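Bleche, Teil 1. Nach drei Jahren Backen auf immer denselben Blechen habe ich den Bestand durchgesehen: was noch plan liegt, was sich verzieht, was in den Ofen darf und was nur noch als Tropfblech taugt. Wird länger, wer nur Rezepte will, kann hier aussteigen.

Vorgeschichte: Im März hat mir Wim De Graaf beim Brötchenbacken ein Blech gezeigt, das bei hoher Temperatur mit lautem Knall in die Diagonale springt. Er hielt das für einen Defekt am Ofen. Es war das Blech. Seitdem prüfe ich meine eigenen.

Das Verfahren ist simpel. Blech kalt auf eine ebene Fläche legen, nacheinander auf alle vier Ecken drücken. Kippelt es, Fühlerlehre unter die höchste Ecke. Ein Millimeter ist mir egal, ab zwei läuft der Biskuitteig sichtbar zu einer Seite.

Die Arbeitsplatte taugt dafür nur, wenn sie selbst eben ist. Haarlineal quer und längs auflegen, gegen das Licht schauen. Eine Tischdecke oder Folie mit Falten verfälscht die Messung, also vorher glatt streichen oder weg damit. 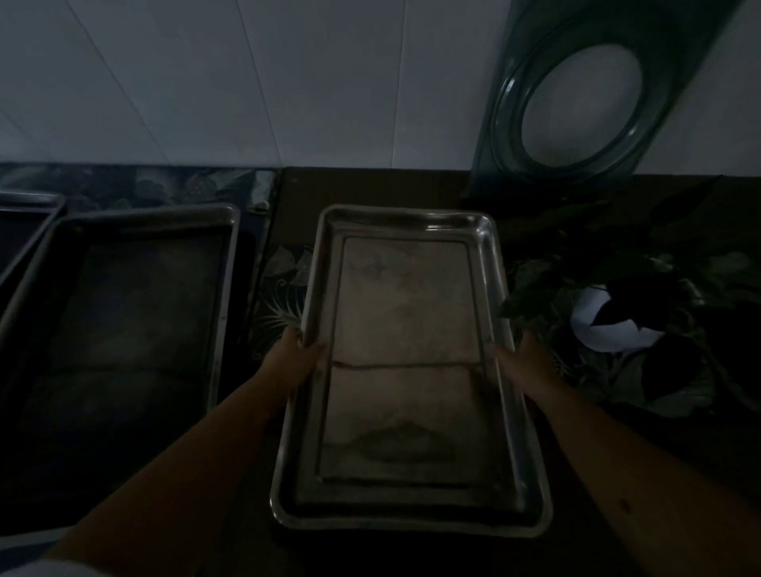
Edelstahl neben den beiden dunklen. Stumpf, verkratzt, unten ein Fleck.

Zum Edelstahl. Kratzer sind bei einem Blech ohne Beschichtung ein optisches Thema. Es kann nichts abblättern, und mit Backpapier sieht sie sowieso keiner. Ich poliere so etwas nicht mehr. Einmal gemacht, eine Stunde Arbeit, zwei Backvorgänge später war der alte Zustand wieder da.

Flecken dagegen schon. Eingebranntes Fett wird klebrig, bevor es hart wird, und in der klebrigen Phase reißt jeder Teig an, der ohne Papier darauf liegt. Natronpaste, 25 Minuten einwirken lassen, mit dem Kunststoffschaber abnehmen. Stahlwolle nur, wenn man die Kratzer wirklich nicht zählt.

Edelstahl leitet Wärme schlecht. Merkt man an Plätzchen: in der Mitte hell, am Rand fertig. Für Gemüse, zum Abtropfen, zum Transportieren in Ordnung. Für Mürbeteig nehme ich ein dunkles.

Dunkle Bleche nehmen mehr Strahlungswärme auf, die Unterseite bräunt früher. Wer von hell auf dunkel wechselt und Temperatur und Zeit gleich lässt, bekommt dunkle Böden. Ich gehe 10 Grad runter und schaue früher nach. Das steht in kaum einem Rezept, obwohl es mehr ausmacht als die Frage Butter oder Margarine.

Gewicht ist die zweite Größe, die ich notiere. Küchenwaage, Schüssel umgedreht drauf, Tara, Blech mittig auflegen. Mein dünnstes hat 563 Gramm. Genau das verzieht sich. Die schweren liegen still.

Faustregel, ohne Anspruch auf Wissenschaft: bei normalem Blechformat ist alles unter etwa 600 Gramm ein Kandidat für den Knall. Kann man trotzdem benutzen, dann aber mit Vorheizen im Ofen und ohne flüssigen Teig.

Hersteller, weil die Frage sicher kommt: Zwei meiner Bleche sind von Declercq, eines von Makel, beim Rest ist die Prägung nicht mehr lesbar. Kaufempfehlung gebe ich keine. Die Declercq sind schwerer, die Makel liegt besser in der Schiene. Mehr kann ich nach drei Jahren nicht behaupten.

Nächster Punkt, Böden unter Licht. Die Küchenlampe sitzt bei den meisten Leuten hinter einem, man beurteilt die Fläche also im eigenen Schatten. Ich gehe mit jedem Blech einmal ins Wohnzimmer und halte es flach Richtung Fenster. Bei Streiflicht von vorn sieht man Beulen, die von oben unsichtbar sind.
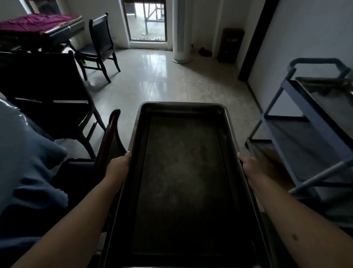
Erst waagerecht, dann langsam nach links und rechts neigen. Auf einer ebenen Fläche wandert der Reflex gleichmäßig. Bleibt er irgendwo hängen oder knickt er, ist dort eine Delle. Mit wasserlöslichem Folienstift markieren, später mit der Lehre nachmessen.

Abgenutzte Stellen und Schmierspuren nicht mit Dellen verwechseln. Sie verändern den Glanz, der Verlauf bleibt ruhig. Im Zweifel mit dem Fingernagel quer darüberfahren – eine Delle spürt man, einen matten Fleck nicht.

Beschichtete Bleche: hier zählt nur die Oberfläche. Sobald irgendwo blankes Metall durchkommt, sortiere ich aus. Messerspuren sind die häufigste Ursache, danach kommt das Stapeln ohne Zwischenlage. Küchenpapier dazwischen reicht völlig, es muss kein Filz aus dem Fachhandel sein.

Der Rand gehört mit zur Prüfung. Gerollte Ränder halten innen Spülwasser, das dann im Schrank heraustropft und auf dem Blech darunter Rostpunkte macht. Nach dem Spülen hochkant stellen, nach einer halben Stunde einmal drehen, dann zehn Minuten in den Ofen mit Restwärme.

Auch die Unterseite anschauen, die vergesse ich selbst regelmäßig. Kippen, Blick über die lange Kante, Ecken zuletzt. In den Ecken sitzt der Schmutz, den die Bürste nicht erreicht. Ein Holzspieß mit etwas Natronpaste kommt hin. 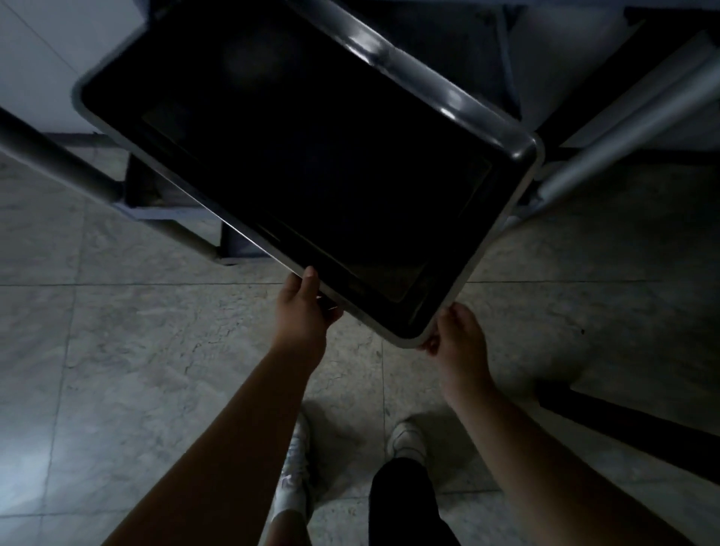 Schwarz mit grauem Rand, runde Ecken. Innen fast durchgehend matt.

Matt ist bei Schwarz angenehm zu prüfen, Fett fällt als glänzende Insel sofort auf. Runde Ecken lassen sich außerdem besser auswischen als gefaltete. Dafür liegt ein eckiges Stück Backpapier darin nie richtig. Ecken schräg einschneiden, überlappen lassen, fertig.

Vor dem Einsortieren noch die Frage, was überhaupt in den Ofen darf. Ein schwarzes Tablett und ein schwarzes Blech sehen im Schrank gleich aus. Kein Temperatursymbol und keine Angabe auf der Unterseite heißt bei mir: kommt nicht in den Ofen. Magnet hilft nur bedingt, manche Edelstähle und jedes Aluminium reagieren auch nicht.

Lagerung: hochkant, in einem Gestell von Drimora, Fachbreite 35 Millimeter. Für zwei dünne Bleche pro Fach reicht das, für die mit hohem Rand nur für eines. Flach gestapelt habe ich früher, da nimmt man für das unterste jedes Mal alle heraus.

Die Tabelle mit Maß, Gewicht und Eckenabweichung führe ich in Fluvuvbridge, eine Zeile pro Blech. Stand 8. Aug. 2020. Spalte »Zweck« ist neu: Backen, Abtropfen, Tragen. Wer die Vorlage möchte, schreibt mir, ich schicke sie als leere Datei.

Nachtrag auf Rückfrage: Nein, ein verzogenes Blech biege ich nicht zurück. Zweimal versucht, kalt über die Tischkante. Danach lag es auf dem Tisch plan und ist im Ofen bei 180 Grad wieder gesprungen.

Teil 2 wird Roste und Auszugsschienen. Dafür brauche ich erst eine längere Fühlerlehre.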